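FOR IMMEDIATE RELEASE

Histby Tenants' League questions "storage-ready" claims in Lenton rental listings

LENTON, February. Renters in Lenton are being asked to pay extra for storage that often amounts to very little, according to a review of local listings released today by the Histby Tenants' League.

The League read 264 listings that used the words "storage-ready," "smart storage" or "storage included." Only 14 gave any measurements. The rest asked renters to take the landlord's word for it, usually at a higher monthly price. 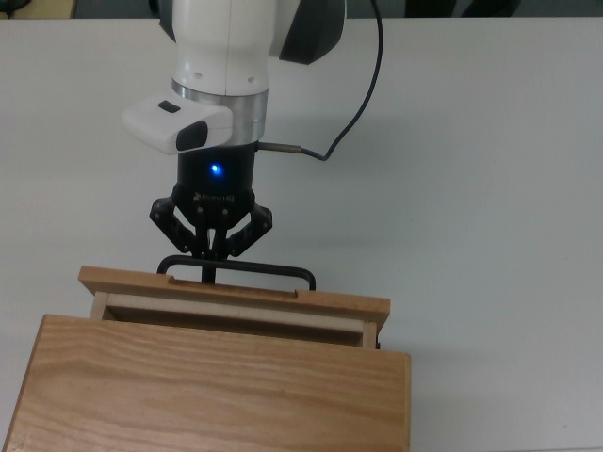
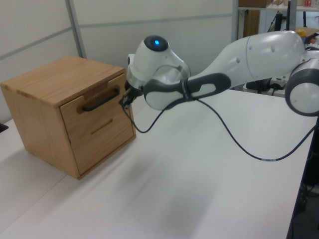 Wooden drawers on a white tabletop.

"A drawer is a drawer," the League said in a statement. "If a landlord wants more money for one, we would like to know how deep it is."

The Wolley Building, one of the larger complexes in the review, advertises up to 1,000 liters of storage per apartment. The League asked how that figure was reached and was told it included the space under the bed. The bed is not supplied.

Falcão Lettings, which manages apartments on the east side of town, introduced a "storage upgrade" last fall. The company says renters asked for it. It has not said how many, and the League could not find a tenant who remembered being asked. At seven of the addresses where the upgrade is offered, the floor plan posted online is the same one used before the upgrade existed.

The League is calling on landlords to list the inside width, depth and height of every closet, cabinet and built-in drawer, and to stop counting shared hallways as private space. Falcão Lettings has promised to "look at the wording." The League heard the same promise about its parking listings, which still read as they did.

A checklist for apartment viewings is available free at the League's Histby office. Bring a tape measure.

Media contact: Press Desk, Histby Tenants' League

###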